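The Bean
Print | E-mail

Sosina Adugna had the arm bolted to the rail by November, and it still could not pick up anything smaller than a sponge. The shared workshop at Zosdale charged her 30 dollars a month for the table and left the lights on late.

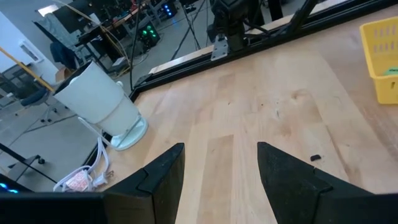

She wanted it working before her uncle Dimitriou came through from Marnudley. He had paid for the motors and asked no questions. She brought the fingers down over the tabletop and ran the grip again. The little black scrap lay to the right of them, on bare wood, and the gap closed on nothing. She moved the target five millimetres and tried once more.

"How many is that?" Dimitriou asked from the doorway. He was early.

"I stopped at 100."

He bent down until his chin was nearly on the table and looked along it. 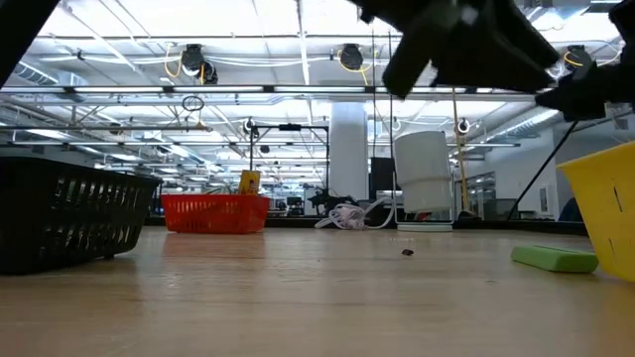
Second Try

"Your table's not level," he said.

She got the spirit level. He was right. She folded a bit of cardboard under one leg, changed a number and pressed the key. The arm started down.

Comments

Gukusum: Did it get the bean or not?

tablesaw_pete: Cardboard under the leg, been there. Good colour in this one.

Recent stories
The Kettle at Marnudley
Neighbours
200 Metres of Wire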